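Decha Ruangrit talks fast when the subject is returns, and he has been in returns at Janari for long enough to remember when every shoe that came back was picked up by hand, turned over and put on a rack. "My wrists knew what day of the week it was," he says, laughing.

The warehouse sends out sandals and flip-flops for Astitz, and a lot of them come home again. On the Monday after a holiday the count can reach 1,828. Two robot arms now do most of the picking up, and Ruangrit's crew of sorters has moved over to inspection and repair. He loves it!

"We practice every new style in simulation first," he says. "I pick the tricky ones. A flip-flop is flat and it bends, and the strap is in your way or it's your best friend, depending on the angle. I can try 50 angles before lunch and still have time to argue about them." 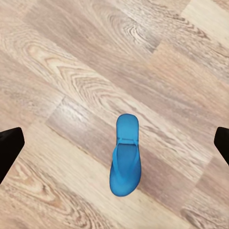

Chaiyaporn, from the night shift, sees it a little differently: the inspection bench is easier on the back, but it's quieter, and the old racks were where people talked. Training was also too short, in Chaiyaporn's opinion. Two afternoons for a whole new job!

Ruangrit doesn't argue with that. He has asked for a third afternoon, and the crew now takes its break together at 10, arms paused. "I used to go home and not want to hold a fork," he says. "Now I go home and tell my kids about grip angles. They're sick of it." Next on his list are clogs.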